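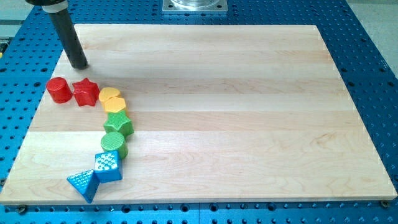
The Altberg Ledger

I'd been in Altberg two days when the baker's wife told me my landlord was dead, and could I please settle up for the rolls he'd ordered in my name!

So that was my June. I was supposed to be cataloging letters for the Magalhães estate (600 of them, most in terrible handwriting), and now I had a police inspector sitting on my bed, reading my mail.

"Nataša Petek," she said, holding out her hand. "You paid him 185 marks on Monday. He had 100 in his pocket. Where's the rest?"

I told her I didn't know, and I told her again over coffee, and then I remembered the ledger. He'd written down my rent in it while I stood there, licking his pencil the whole time. Big green thing, smelled like onions.

"What ledger?" she said.

We went downstairs. The shelf over the stove had a clean stripe in the dust, just the width of a book, and the back door was standing open. I know I'd locked it.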